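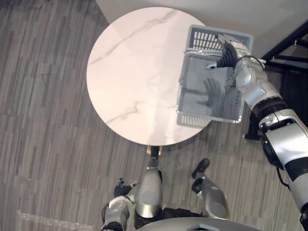

Figure 3. Head-camera view during the basket task. The right hand holds a perforated plastic basket by its upper rim, over a round pedestal table; the left hand is open.

4. Equipment Planning for the Household Handling Cell

4.1 Scope of the purchase

The cost model in Section 3 treats a handling cell as a single line item. In practice the purchase is split across several budget codes, and the split affects which parts can be replaced without a new approval. We therefore break the cell into four groups: the robot platform, the end effectors, the furnishings and test objects, and spares. The Dostby site was used as the reference because its purchase records were complete for the full planning period. Records from the Vaughan site were used only to check delivery times.

The basket task in Figure 3 is representative of the work the cell has to support. It needs two arms with jointed hands, a view from the head, and enough clear floor for the platform to stand close to the table. It does not need a precise fixture. Furnishings were bought from ordinary retail stock, and no item in this group was made to order.

4.2 End effectors

Two hand options were priced. The first was a two-jaw gripper from Dateo, with a low unit cost and a simple service schedule. The second was a multi-finger hand from Hetach, which costs more and has more wear parts. The choice was driven by the object list. Baskets, trays and similar containers are carried by the rim, and a slotted rim gives a two-jaw gripper little flat surface to close on. With a jointed hand, the fingers can be curled over the edge, as in Figure 3, and the grasp is less dependent on where the slots fall.

Of the 97 objects on the planning list, 84 were judged to be within the range of both options. The remaining objects were assigned to the multi-finger hand. A mixed configuration, with one hand of each type, was considered and dropped. It would have lowered the initial price but required two sets of spares and two calibration procedures, and a failed hand on one side could not be covered by the stock held for the other.

4.3 Furnishings and test objects

This group is small in cost and tends to be left out of early budgets. We recommend that it be entered as a separate line from the start. Three points came up during planning.

First, table geometry limits how close the platform can stand. A pedestal table leaves the space under the rim mostly open, while a four-leg table of the same width restricts foot placement. Where the budget allows only one table, the pedestal type should be bought first.

Second, surface finish matters for the vision system. The marble-finish top in Figure 3 reflects light toward the head camera, and veined surfaces add edges that are unrelated to the task. Both effects are common in homes. A cell furnished only with matte, plain surfaces will be cheaper to bring into service but will cover less of the intended range. We budgeted for both types.

Third, plastic containers should be ordered in multiples. Retail product lines change often, and a replacement bought a year later may differ in wall height or slot pattern. The order placed in September included enough baskets of one model to last the planning period.

4.4 Spares and service

Spares were sized by expected operating time. The service interval for the hands was set at 2000 hours in the plan, with an inspection every 100 hours. Inspection covers finger joints, wrist fasteners and any cable routed outside the arm shells. External cables are inexpensive, but a damaged cable can stop the cell for as long as a damaged joint, and delivery to the Vaughan site was slower for cables than for complete hands. One full cable set per arm is therefore held on site.

Platform spares were handled differently. Leg and torso parts are not stocked, and their replacement is covered by the supplier contract. This moves a large and uncertain cost out of the equipment budget and into a fixed yearly fee. The fee is carried in the operating budget in Table 5 and should not be counted again in the purchase total.

4.5 Limits of the estimate

Prices are those quoted on 7 April 2018 and exclude tax and freight. Floor preparation is also excluded.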